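Krishnamoorthy Krishnan
Robots & Research

Reading the Virkeo paper on training home robots from head-camera footage. 4000 clips of people doing table chores, and the headline is "it generalizes." To what?

12 replies · 3 reposts

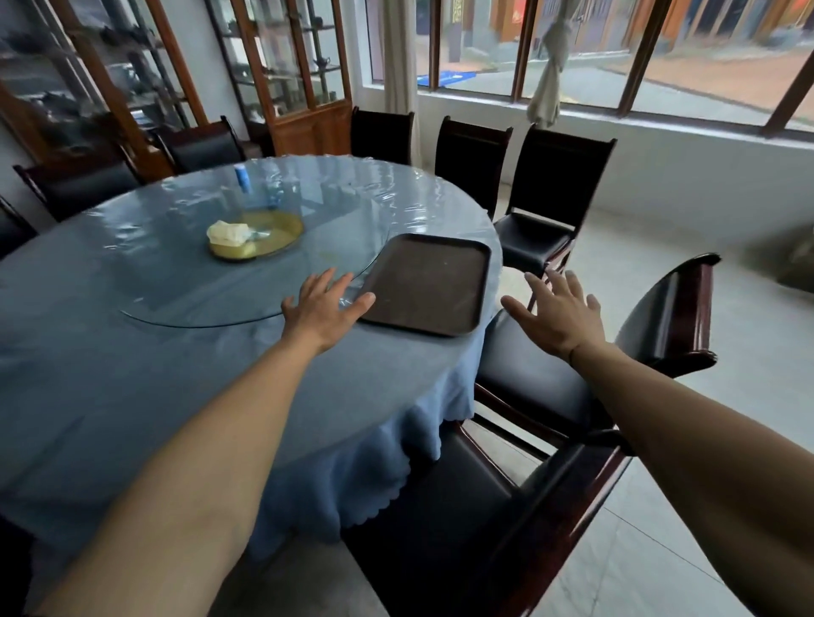

They tested in 2 rooms. Glossy plastic over a tablecloth is a hard surface for depth — I want that failure rate on its own, please.

31 likes

Recent
Kotian's gripper claims, reread
Notes from Visby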